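Readers wanted — Skomunine town history tastings, spring round

Posted March 24, 2026 by Teodora Dimitrov

Quick one, we're short on people. Farnivstead is putting together a book of home baking from the Skomunine area, 328 recipes in the pile so far, and we need folks to bake them, eat them and tell us what went wrong. Unpaid, but ingredients are covered up to $20 a recipe — keep your reciepts.

Who we want: people who bake at home. Any level. Beginners especially, the old cards leave out half the steps ("bake till done", thanks). An oven that works, a kitchen scale, and you're okay being blunt in writing.

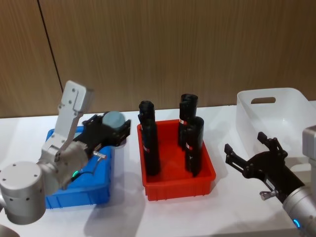

2 min read

What you'd do: nine recipes between now and October. We mail them in batches of three. Bake each one once exactly as written, no fixing it in your head, then once your own way if you feel like it. Fill in the sheet. One page. Oven temp, pan size, time, was it any good.

Mostly cakes and bars, a few breads. The Vukadinović family cards alone are 41 recipes, lots of walnut and plum, so nut allergies please say so up front and we'll sort your batch around it. There's also an Oreo icebox cake from a church supper that three different people claim as theirs. No oven needed for that one.

Also looking for two or three people who can read old handwriting, Serbian or Croatian a big plus. That part is from home too, on scans. Tell us if you'd do both.

Everybody who finishes gets their name in the back and a copy of the book. Drop out halfway, fine, just send back the cards you didn't get to — they're numbered.

To sign up: send your name, mailing address, allergies, what kind of oven (gas or electric) and the last thing you baked. No resume. Write to Teodora Dimitrov, Farnivstead, recipe testing. First batches go out as soon as we have enough names, so sooner is better. Phone is fine to but leave a message, I'm usually covered in flour.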